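Writing the rules before the robot moves

Rawan Sleiman keeps a binder on the shelf above her desk at Plernoseck, and most of what is in it she wrote herself. It is the handling standard for the company's automated server rework cells, and it runs to 70 pages. The first version was four.

"The first one said wear a wrist strap, don't touch the contacts, press the red button if something looks wrong," she says. "All good advice. It didn't tell you who was allowed to restart the arm afterwards."

Sleiman came to the job from a repair depot, where she had spent years swapping boards by hand. When Plernoseck began using robot arms to fit processors and memory, she was asked to turn the depot's habits into something a machine could be held to. That meant putting numbers and names beside things people had always done by feel.

The standard now has 154 clauses, each with a named owner. Maeve Moynihan, who runs the day shift, owns the ones dealing with people near the arm. She says the rule she enforces most often is the dullest one: no hand goes past the line while the cell is in automatic mode, even if the arm has been still for some time.

"A stopped arm might be finished, or it might be waiting on a signal," she says. "You can't tell by looking at it. So you change the mode, you take the key out, you put the key in your pocket. Then you reach in."

New operators learn this on their first morning and are checked on it again after lunch. Anyone who leaves the key in the switch goes back to shadowing for the rest of the shift. Moynihan says there was some grumbling when that came in, mostly from experienced staff, and that it faded by May.

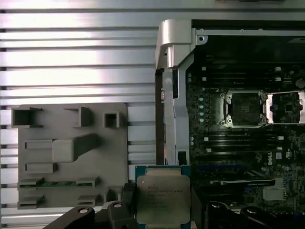 Processors get their own chapter. The standard says the gripper may hold a chip by its edges only, and that it must never let go above an open socket unless the position check has passed. If the check fails, the arm takes the part back to the fixture and waits for a person. It does not get a second try.

Walid Atallah, the technician who wrote that chapter with Sleiman, wanted it stricter than the software team did. "They asked for three attempts. I said a bent pin doesn't care which attempt it was," he says. "One attempt, then somebody looks. We lose a bit of time and I can live with that."

He also pushed for a rule on finger pads. They are inspected at the start of each shift and wiped down with a lint-free cloth, and a pad with a visible nick is thrown out. The old pad goes in a bag with the date and the cell number on it, so that wear can be compared between cells.

Not everything in the binder has lasted. An early clause required two signatures for every change to a taught position, however small. Operators began saving up their changes and having them all signed at once - the opposite of what was wanted. Sleiman rewrote it. Small corrections now need one signature and a slow test run with an empty gripper. Anything that changes the path of the arm still needs two.

"If people are working around a rule, I go and watch them do it," she says. "Usually they've got a point. Sometimes they're just in a hurry, and then the rule stays."

Plernoseck's customers have begun asking for the document too. One of them, Cavalcanti, sent back a marked-up copy with 31 questions, and Sleiman answered them over two afternoons. Several led to changes in wording. One asked what colour the floor line should be. The standard now says yellow.

She is working on the next revision, which will cover what happens when a cell is moved from one building to another. At the moment the standard treats a moved cell as a new one, and every check is done from the start. Moynihan would like to keep it that way. Atallah thinks some of the gripper checks could carry over, provided the arm hasn't been taken off its base. The draft has both versions in it for now, side by side, with a blank line underneath for the decision.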